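Drawer Rig FAQ — Kadska Shared Workshop

Last edited 26 Apr 2022 by Najwa. Read this before you message me, most of it is in here.

What is the project?

An arm that opens and shuts drawers in a small two-drawer wooden cabinet. Simulation first, then the real one on bench 2. Long term we want it fetching screws and bits from the parts wall so your hands can stay on the workpiece. Long term meaning not this year.

Who's on it?

Szabolcs Dudás — sim scenes and the training scripts. Bimla Rawat — the real cabinet, anything with sawdust. Tibor Magyar — wiring, e-stop, power. Me (Najwa Obeidat) — logs, this page, nagging. Régis Renaud helps out when he's in town, ask him about the gripper.

Why a cabinet and not something easier?

We did something easier. Pushing blocks. Got boring in a week. A drawer only moves one way, so when the arm pulls crooked you find out fast. Good for learning, hard on handles.

Do I need to know how to code?

Some. If you can edit a config file and read an error message to the end you're fine. If you can't, Bimla always wants help sanding and fitting slides, and that's a real job too.

What's Pliridis?

Our name for the repo. Scenes, scripts, config, all of it. Stillis is the logging tool that sits next to it. Don't mix them up in bug reports please, Szabolcs gets the wrong one every time and then I get both.

Can I run the sim at home?

Yes. Any desktop with a decent graphics card. A laptop will do it slowly, turn shadows off and make the window smaller. Install notes are in the readme, follow them in order. If step 4 fails it's almost always the Python version.

How long is a training run?

We do 2000 episodes as the standard run. Overnight on the workshop machine. Don't start one during the day, the laser cutter people use that computer for their files and they will close your window.

What counts as a success?

Drawer open past the mark set in the config, and the hand let go without dragging the cabinet. Both. A run that opens the drawer and shoves the whole cabinet across the table is a fail, even if the script says otherwise. Known bug, on the list.

My arm pulls and the drawer doesn't move. What now?

Check in this order:
Drawer friction. Somebody may have turned it up for a test and left it.
Joint limits on the slide. Zero travel means zero travel.
Contact between fingers and drawer. Turn on contact display in the viewer and look for the arrows.
Gripper force. Last, not first. Everyone cranks this first and then the cabinet flies off the table.

The drawer opens by itself when the scene loads

Collision shapes overlapping. The drawer box is a hair too big for its opening and the physics pushes it out. Shrink the collision box a little, leave the visual mesh alone. Reload.

Handle or top edge, which grip is right?

Either one, for now. The handle is the target in the config but the reward only looks at how far the drawer moved, so the policy will hook the top of the drawer front if that's quicker. Tibor wants it handle only. Szabolcs doesn't care. On the real cabinet we'll insist on the handle, the front panel is only glued and Bimla isn't making a third one.

Why is there nothing in the drawer?

Loose parts slow the sim down a lot. First get it open, then worry about what's inside. There's a branch with a few screws in it, works badly, you're welcome to it.

Can I change the floor or the table?

Go ahead, in your own copy. Swapping floors and lighting is good for testing. Just don't commit it to the main scene — we compare runs against it and I can't do that if the room keeps changing.

What should my sim look like when it's set up right?

Same table, same cabinet, same floor pattern as these two. Only the arm, the drawer and your view of them should differ.
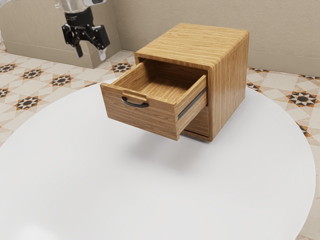 The top drawer well out, fingers clear of it. And with the hand on the drawer front: 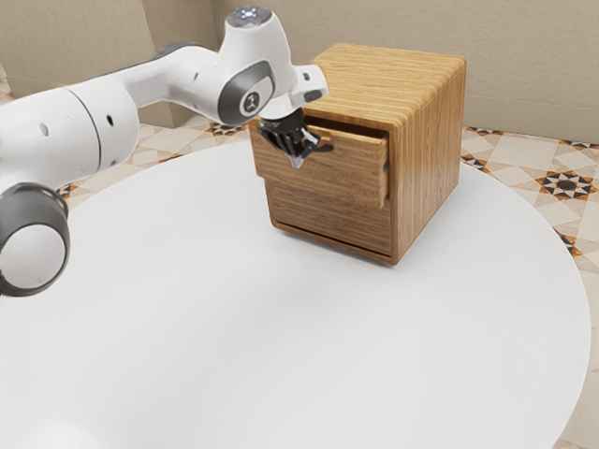 When does the real arm go live?

July, if the mounting plate from Szénási comes in on time. It's been promised twice. Until then the real arm stays unpluged and the cover stays on. No exceptions, not even "just to see".

Rules for when it does

Two people in the room, one with a hand near the e-stop. Speed limit stays where Tibor put it. Long hair tied back, no lanyards. Clamp the cabinet down every time. Nobody under 16 inside the tape.

How many people can work on it at once?

6 on the sim, that's how many logins we have. On the bench, two plus whoever is watching from outside the tape.

Does it cost anything?

Normal workshop membership covers it. Wood and slides for the cabinet come out of the project tin. If you break a gripper finger tell Régis, he prints spares, and put something in the tin.

Where do the logs go?

Stillis, shared folder, one subfolder per run. Name it with your initials and what you changed. "test", "test2" and "final" get deleted at the end of the month. I mean it this time.

Can I use the results for a school project?

Sure. Mention the workshop, send us a copy. We like reading them.

Something's broken and it isn't on this page

Write it on the whiteboard by bench 2 or mail the project list. Include the config, the last lines of the log and what you expected to happend. A photo of your monitor taken from across the room doesn't help.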